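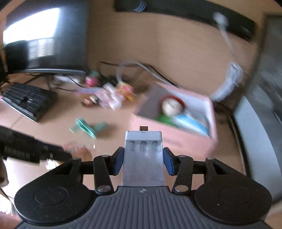
Rechargeable batteries: the questions I get most

I've been writing about household batteries on this site for a while now, and my inbox fills up with the same handful of questions (usually right after the holidays, when everybody's new toys go quiet). So I put my answers on one page. I'm a regular person with a drawer full of AAs, so take this as kitchen-table advice and check the booklet that came with your own gear.

Are rechargeables worth it if I hardly use batteries?

Maybe not! If the only things you own that take AAs are a wall clock and one remote, a pack of plain alkalines will last you ages. Rechargeables pay off in the hungry stuff — game controllers, camera flashes, kids' toys, bike lights. In my house the controllers alone made it worth switching.

What do the mAh numbers mean?

That's capacity, so a bigger number means more run time between charges. My AAAs say 900, and they're plenty for remotes and a little headlamp. I wouldn't chase the highest number on the shelf, though. The very high capacity AAs often wear out sooner than the middle-of-the-road ones, and I've been happier with the boring ones.

Can I mix old and new batteries?

Please don't. The weak one drains first and the others keep pushing current through it, and that's how you get leaks. I write the month on mine in marker (my current set says April) and keep them together as a family. Same goes for mixing brands or mixing alkaline with rechargeable in one device.

Do I need to run them all the way down before charging?

Nope. That advice comes from the old nickel-cadmium days. With the NiMH kind most of us buy now, you can top up whenever you feel like it. Draining them totally flat is harder on them than charging a bit early.

My charger blinks and won't charge a battery. Is the battery dead?

Not always. First wipe the contacts on both the battery and the charger with a dry cloth, then try a different slot. A battery that's been sitting empty for a long time can read so low that a smart charger refuses it. I give mine 2 tries, and if it still blinks, it goes in the recycling jar.

They get warm. Should I worry?

Warm is normal, especially near the end of a fast charge. Too hot to hold comfortably isn't, so unplug the charger and let everything cool down before you touch it again. I charge mine on the counter, away from the curtains, and only when I'm home and awake.

How do you store charged ones?

In a plastic case, somewhere cool and dry. The fridge isn't needed. And never loose in a pocket with keys or coins! I keep 3 small cases in the hall closet and put the fresh ones in with the plus end up, so anybody in the house can tell which are ready.

Where do I take the dead ones?

Lots of hardware stores and libraries have a drop box. Call first, since some only take certain types. Put a bit of tape over the ends of anything lithium before you drop it off. I take my jar in on a Tuesday, when the parking lot is quiet.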